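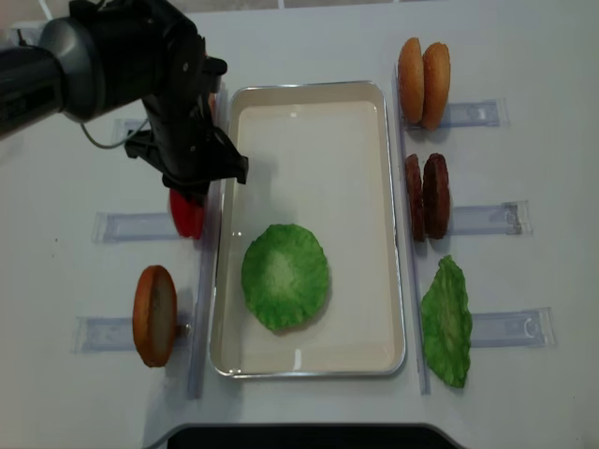
The Burger Is Not the Hard Part

Print
E-mail

August 10, 2025

My sister-in-law runs the kitchen at Fetetti, a lunch place with 40 seats and one fryer that works. When I told her I was writing about whether robots can take over kitchen work, she asked me if one could clean the fryer. I said I didn't think so. She went back to her onions.

I bring her up as she has a better idea of what a chore is than most of the people selling machines to do them. A chore has a beginning you didn't choose. The lettuce comes in a wet box with a head gone brown at the bottom. The tomatoes are too soft by Thursday's standards and just fine by Monday's, depending on who is eating them. Before a single sandwich gets made, somebody has washed, trimmed, sliced, drained and thrown out a fair amount of food.

Now look at what the robot gets. The buns stand on edge in clear plastic holders. So do the patties, with a strip of white table between one kind of ingredient and the next. The tray sits in the middle with a rail down each side. The gripper has two fingers, and the whole table has been arranged so that two fingers might be enough.

I don't say this to sneer. Putting things on edge is a sensible way to let a gripper get at them, and picking up a thin, round object is harder than it sounds. Try it with oven mitts on. But when a company tells me its robot "makes a burger," I want to know who stood the tomato up.

The answer is always a person, and that person's time never shows up in the claim. A sales deck from Ferico came my way last spring with a chart comparing a robot's cost per sandwich with a line cook's. The line cook's side included prep, cleanup and breaks. The robot's side began with everything loaded. I wrote back asking who did the loading and got a very friendly reply about the company's vision for food service.

Then there's the question of what is being handled.
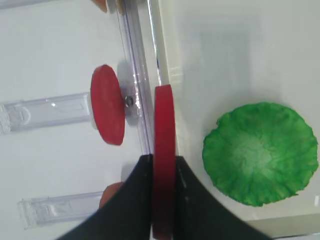
A red disc between the gripper's fingers, with a second one beside it on a clear hub. Note the metal bolt.

No tomato I ever bought came with a bolt. A piece with a hub behind it stays where it was put and keeps its shape, and it can't drip down the back of its neighbor. A real slice sags. It sticks to the one under it, and the seeds slide out when you squeeze. I have watched new cooks tear 6 slices in a row before they learned how lightly to hold them, and they had fingertips to work with.

The people who build these systems will tell you that you start simple and add the mess later. Fair enough, everybody learns somewhere. My complaint is with the word "later." I have been hearing it for years. Laundry folding was going to be solved as soon as the shirts were allowed to be wrinkled. Dishwasher loading was going to be solved as soon as the plates were allowed to be dirty. The mess keeps getting treated as a finishing touch, when in my house and in every kitchen I've worked in, the mess is the job.

Shop floors are a better bet, and I'll give the optimists that one. Skavosano, which packs jars two towns over from me, has had arms on its line for 7 years, and they earn their keep. But look at what the plant did to get there. It changed the jars. It changed the cartons. It put in a new floor. The work was made over to fit the machine, and a factory can afford to do that when it packs the same jar all day long. Nông, the noodle counter where I eat too often, changes its menu when the owner's cousin brings in good herbs. I can't imagine what you'd bolt down in there.

Could a home be made over the same way? I suppose you could buy presliced tomatoes in a cartridge and slot them into a rack on the counter, next to the bun rack and the patty rack. Then you'd have to wash the racks. By hand, I expect, given all those little notches and slots.

So what would change my mind? I'd like to see a robot given a grocery bag, a knife and a drawer that sticks. Let the bag tip over. Put the mustard behind the milk. Have a kid take one of the buns halfway through. I would watch that for as long as it took, and I wouldn't mind if the burger came out crooked.

Fetetti is changing its menu in September, and there will be a new burger on it with pickled onions and a fried egg. My sister-in-law has already worked out where everything goes on the line. She still hasn't found anyone to clean the fryer.

Print
E-mail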